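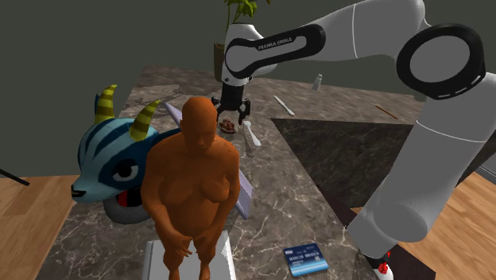 About the Tilgate Robotics Club

The Tilgate Robotics Club is an after-school program at Dernham High School. It was started in February by Genji Sugiyama, who teaches physics, and Gladys Mussa, who teaches computer science. Membership is open to students in grades 9 through 12. No experience is needed, and most members had never written a program before they joined.

What we do

Most of our work is done in simulation. Students program a Franka Emika arm with a two-finger gripper on a virtual kitchen counter. They build the counter layouts themselves from a shared library of 224 objects, and they are free to mix ordinary kitchen items with things that would never be found in a kitchen. A layout might have a spoon, a knife and a cookie on it, and also a statue on a pedestal or a cartoon goat head. The tall pieces make the arm plan a path around them, and the small flat ones, such as a bank card, are hard to pick up. New members usually want to start with the card. We ask them to start with something lumpy.

Each team keeps a log of every run, including the failed ones. The log records the layout, the code version, what the arm was asked to do and what it did. Teams trade layouts every other week and try to get their code working on a counter they did not design.

The Ruddock Challenge

Our main event is the Ruddock Challenge, which we enter as a school. Teams are given a task list and a set of layouts they have not seen. They have 20 minutes to get the arm through as many tasks as they can. Points are taken off for knocking things over. Heather Partington coaches the challenge teams and runs practice rounds in the library during lunch.

Last season the two Dernham teams finished in the middle of the table. The older team lost most of its points on a plank that leaned across the only clear path to the back of the counter. They have since rewritten their path planner and put a leaning plank in nearly all of their practice layouts.

Who runs the club

Genji Sugiyama handles the weekly sessions and the simulator. Gladys Mussa teaches the Python course that new members take in their first nine weeks. Digby Pryor, a parent and retired machinist, leads the sessions on how grippers and joints work, using parts students can take apart at the bench. Manaia Lowther is this year's student captain. She sets up the team lists and answers most of the club email.

Equipment and costs

The club uses the desktop computers in Room 9. Students with a laptop at home can install the simulator there too, but it runs slowly on older machines. There is no fee to join. Our yearly budget is $800, paid by the school and by Harkero, a local machine shop, and it goes to challenge entry fees, travel and replacement parts for the bench.

Joining

Students can join at any point in the school year. Pick up a form from the main office or from either teacher, have a parent or guardian sign it, and bring it to your first session. Sessions start fifteen minutes after the last bell and run until the late bus. Members who miss a session can find the notes and the week's layouts in the club folder.

Page last updated June 20, 2024.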